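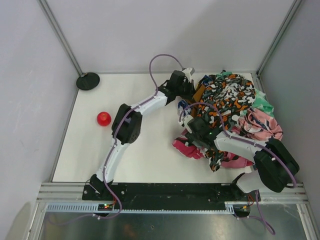 Camouflage and Color: The Rillden Garment Collection in Pictures

The Rillden Textile Center receives donated clothing throughout the year and keeps a selection for study by students of sewing, print design and garment repair. This gallery page presents items from the camouflage group, which was opened to readers on 19th December. The group was assembled by Perla Medrano, collections manager, from clothing passed to the Center by the Karkunport office.

Camouflage print has long since left the field and the forest. The garments in this group were chosen for their color, and very few of them would help a person hide anywhere. Visitors who know the print only in greens and browns are often surprised by the range held at the Center.

The first photograph shows clothing at the sorting stage, heaped on a white platform with a small red apple lying to one side. The cloth covering most of the top of the pile is printed in black, orange, white and gray-green. Orange is uncommon in the Rillden holdings, and it has proved a popular choice with students preparing color studies.

Pieces at this stage have not yet been given a place in the drawers. Each garment is separated from the others, laid flat, checked for loose thread and entered in the register under its main color. Where two colors share a print equally, the lighter is used for the entry.

Pink, Maroon and Dark Green
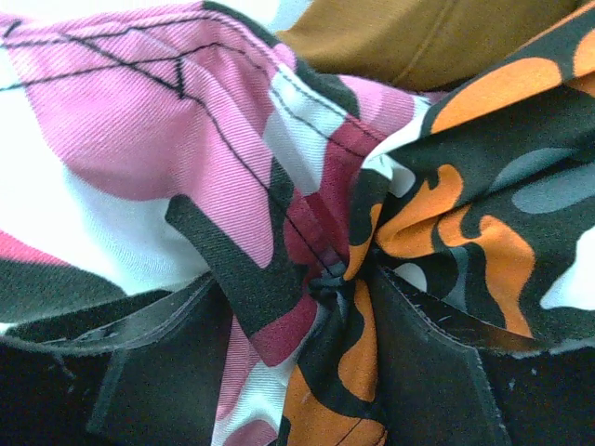
Twill in close view

Large pink blotches on a white ground, with patches of deep maroon and dark green. The diagonal ribs of the twill can be seen clearly across the cloth, which is gathered here into a tight knot with a second camouflage fabric.

Black stitching is a strong feature of the pink piece. One row runs in a zigzag and forms a pointed V, while a long straight line follows a seam into the folds. A narrow white hem finishes the folded edge near the top. Students of garment repair are asked to note how plainly black thread reads against the paler parts of a print, and to consider this before selecting a thread for mending.

Using the Collection

The full collection numbers 4,000 items, of which 19 are at present listed in the camouflage group. Garments may be viewed in the study room by appointment. Groups are limited to 10 persons. Pencils only are permitted at the tables, and bags must be left in the lockers at the entrance.

Requests to view particular pieces should state the main color and the type of cloth, if known. Items on loan to the Desjardins gallery cannot be recalled for individual visits.

Permissions

Photographs on this page may be used for teaching without charge, provided that the Rillden Textile Center is named. Requests for use in print should be addressed in writing to Primo Villa, Reader Services. Applicants are asked to give the title of the publication and the expected date of issue.

Further galleries: Striped Cottons; Work Jackets; Hems and Edges.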